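Share this feature (383 shares) | 5 comments

The cloth on the table

My grandmother owned one good tablecloth and used it perhaps twice a year, and for the rest of the time it lived in the bottom drawer of the sideboard, wrapped in a pillowcase with a bar of soap. I was allowed to carry it to the table but never to unfold it. When she died it came to me, and I did with it exactly what she had done, until one November evening I spilt a whole jug of gravy across the middle of it and discovered, once I had stopped shouting, that the world carried on and so did supper.

I have been thinking about tablecloths ever since, far more than a grown woman with a mortgage ought to. They went out of fashion so quietly in our house that I never noticed them leaving. We had placemats for a while, the cork-backed sort, and then the bare table with its rings and its felt-tip marks, and I suppose I thought of a cloth as something belonging to hotels, or to aunts.

Then last year I spent a long weekend in Aratport, a harbour town with one bakery and a great deal of wind, and every café I sat down in had a cloth on the table. They weren't posh ones, either. There were checks and stripes and faded cherries, one with a darn the size of a saucer, and in the place by the ferry steps a wipeable one so old that the pattern had rubbed away wherever people put their elbows. I ordered a second pot of tea in there just so I could go on sitting at it.

Idun Fagerlund has sold table linen from the same narrow shop in Aratport for longer than she cares to say. The shop is called Kudberg, after the street it used to be on, and it keeps the cloths rolled on poles along one wall so that you can pull out a length and see it hang. She made me pull out a good many. People come in asking for white, she told me, and go home with flowers, and she has given up arguing with them about it because they are usually right. White wants looking after. A scatter of leaves will forgive you the odd splash of soup, and you can have the grandchildren round.
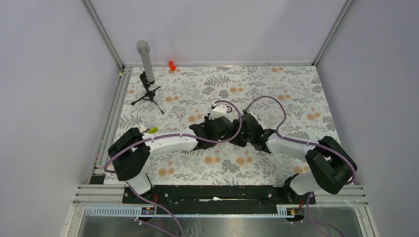 Flowers are all very well, Mnguni wrote to me after I mentioned this piece in my newsletter, but a print should never fight with the plates, and if your crockery is patterned you must either have a plain cloth or stop inviting people who notice. I read that out at breakfast and looked round at our plates, no two of which match, and decided we would simply have to have friends who don't notice.

There is a practical side to all this, and I did take notes. Measure the table before you go shopping, and then measure it again, as I came home from my first attempt with a cloth that would have suited a card table. Let it hang down by a hand's length at each side for everyday, and a bit more if you are having people in. Cotton goes in the wash with everything else. Linen likes to be ironed while it is damp, though I have stopped ironing mine and just pull it straight on the line, and it dries with a soft, rumpled look that I have come to prefer. For gravy — I speak with some authority — it's cold water first and plenty of it, and leave the hot tap alone until the worst has gone.

You needn't spend much. Idun sells remnants by the basket at the back of the shop, and I have had very good luck at jumble sales, where the old cloths tend to be folded under the curtains. My favourite has a maker's label, Bitureo, half unpicked, and somebody's initials in blue cotton in one corner. I would love to know who she was. I have added mine next to hers, rather crookedly.

My grandmother's cloth, meanwhile, is out on the kitchen table as I write. The gravy left a pale brown shape near the middle, a little like a boot, and I put the bread board over it when my mother visits. She lifts the board up every time, has a look, and puts it back down again.

Search features, recipes, homes

747 readers saved this article | Comments (5)

Contact us | Subscriptions | Published 03/06/2025 | All rights reserved | Back to top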